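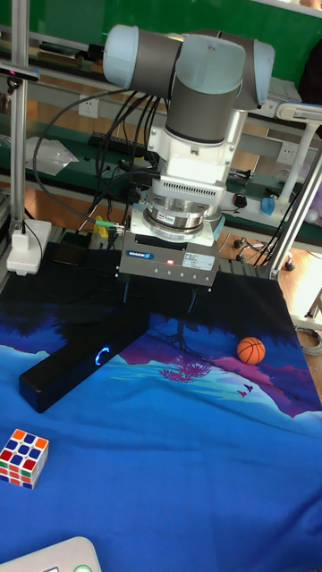 Rizwan Kazmi asks that anyone setting a table put the cloth down first and leave it overnight before placing anything on it, as creases left under small items are difficult to remove later.

Section 4. Laying the Printed Table Cloth

The Kulamero printed cloth is intended for flat tabletops used for display, play, or small-object work. Read this section in full before opening the package.

4.1 Preparing the table

1. Clear the tabletop and wipe it with a dry cloth.
2. Check the surface for splinters, tape residue, and raised screws.
3. Confirm that the table extends at least 8 inches past the working area on each side.

4.2 Laying the cloth

1. Unfold the cloth with the printed side up. The dark tree silhouette goes toward the rear of the table and the pink mountains to the right.
2. Smooth the cloth outward from the middle with the flat of the hand.
3. Secure the rear corners with Grecu clips, then the front corners.

Note: The cloth measures 54 inches across. On narrower tables, fold the excess underneath. Do not trim the edge.

Caution: Do not iron the printed side.

4.3 Placing objects

1. Set down long items first. A bar-shaped device may lie diagonally across the cloth.
2. Add small items, such as a Rubik's cube or a toy basketball. Balls should be placed on a fully smoothed part of the cloth.
3. Route cables clear of the printed area wherever the table allows.

Caution: Do not drag objects with hard corners across the print. Lift them and set them down again.

4.4 Care

Shake the cloth out at the end of each day. Wash separately in cold water and hang to dry. The print is rated for 3,000 hours of indoor light. Stains from ink or marker should be treated with Ivitz fabric cleaner before washing, and the treated area rinsed twice.

Replacement clips are listed in Section 9. Orders are handled by the Bitstead supply desk, which is closed on Sunday.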